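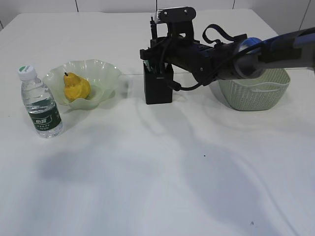 What does a state have to do before a religious minority there counts as legally recognised?
It has to enter the group in a public register, or name it in statute, so that the group can own property, hold services and appoint clergy in its own name.

Registration and Worship: A Comparison of Two Municipal Regimes
Student project report
Prakash Mudaliar

1. Scope

The report compares how the municipalities of Bividbridge and Storkulitz treat applications from minority congregations for permission to use a building for worship. Both apply the same national law on religious associations. They differ in their local rules on planning, noise and public assembly, and most refusals arise under those rules.

Private prayer in the home is outside the scope. So are schools run by religious bodies, which fall under a separate ministry.

2. Sources

The main source is the Gostell archive of municipal decisions, which holds 1,201 entries for the two towns. Of these, 43 concern places of worship and were read in full. The remainder deal with shops, halls, car parks and similar matters and were set aside after a check of the title and summary.

Decisions were coded in Kudo, a text-tagging program available on the department's machines. Each received a tag for the type of applicant, the legal ground cited and the outcome. Where a decision cited more than one ground, the first listed was treated as the main one. This rule is open to objection and is discussed in section 5.

3. Legal background

National law sets two conditions for registration: a minimum number of adult members and a written statement of belief. A registered association may apply for change of use of a building. An unregistered group may meet, but only under the rules for private gatherings, and it cannot sign a lease.

The members' list must be lodged with the municipality. Several applicants objected to this, stating that members feared loss of work or trouble with relatives if their names became known. The law makes no provision for a sealed list.

4. Findings

Bividbridge refused applications mainly on parking and fire access. Its refusals give measurements and state what would need to change. In 7 cases the applicant returned with a revised plan and was granted permission.

Storkulitz relied more often on "local character", a phrase its planning code does not define. Its refusals are short, and none of those read sets out a condition the applicant could meet. Appeals go to the regional court, which returned 2 decisions to the municipality for fuller reasons. The archive does not record the later outcome of either.

Converts' congregations appear in the Storkulitz decisions only as unregistered groups. The texts do not say whether they had tried to register.

5. Limits

The archive contains written decisions only. Applications withdrawn after an informal talk with an official leave no record, so the level of discouragement cannot be measured from this material. The coding was done by one reader, without a second check. The first-ground rule probably understates noise complaints, which tend to be listed last.

6. Further work

Interviews with applicants would be the next step, subject to ethics approval, which was not sought for this project. The regional court's own files should also be requested. The tag list and coding notes are kept with the project papers and can be supplied to the marker on request.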